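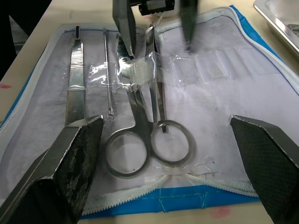 Ulimis Rolling Supply Cart, 4 Shelf, by Dulton

Price $133. In stock, gray or white. Free delivery inside the Larkico area, everybody else see shipping tab.

Four shelves, steel, powder coated. Rolls on swivel casters, two of them lock. Good for classrooms, clinics, craft rooms, back halls, anyplace stuff piles up. Fits thru a normal doorway.

Specs
Height 900 mm with casters on
Width 686 mm handle to handle
Load 30 lb per shelf, spread out please, not all in one corner
Shelves move up or down on the pegs, no tools
Handle goes on either end

Whats in the box: frame, four shelves, casters, one hex key, bag of bolts (couple of spares in there), instruction sheet. Sheet is pictures only. The old one had the caster step backwards, new one is fixed.

Assembly. Casters first, then frame, then shelves. Leave the bolts finger tight until everything is on, then go back and snug them all up. If it wobbles after that, you missed one on the bottom rail. Happens a lot.

Goes well with the Bae bins, small and medium. Large Bae bin does not fit the top shelf with the lip facing up. Flip the shelf over and it fits fine. Drop-in dividers sold seperately.

Small things like hand instruments, pens, soft toys for the waiting room, go on the top two shelves. Paper and anything heavy on the bottom, it rolls a lot better that way. 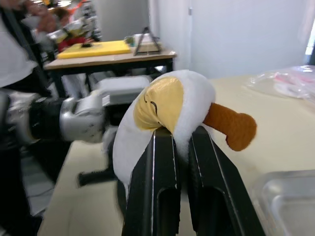
White plush toy, yellow face, stitched eyes

Cleaning: damp cloth, mild soap, dry it off. No bleach. No scrub pads, they leave marks on the gray and the marks stay. Hair in the casters, pull it out with tweezers.

Not for outdoor use. Not a step stool. Don't push it over a door sill fully loaded, lift the front end a little.

Returns 30 days, unassembled, in the box it came in. Assembled carts we can't take back but we will send parts if something is bent or missing. Have your order number handy.

White carts back on backorder until July, gray ships now. Page updated 12 February 2021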